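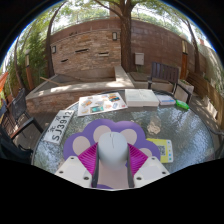
Computer mouse and purple paw pad on the patio table, Rostmont.

Rostmont Fly Fishing Fair, March 2026

Horer had the biggest stand, with 13 rods to try on the lawn. I cast 4 of them and liked the five weight best - slow, but easy at short range. The Fluvura waders felt stiff for $300. Sowa sold flies by the box of 100, mostly nymphs.

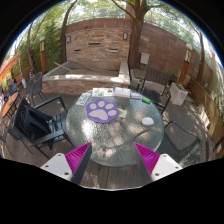

Glass-topped table on the patio, with papers along the far side.

Parking was tight by noon. The next fair is in October.

3 comments | 13 shares
This site uses cookies. OK
Back to top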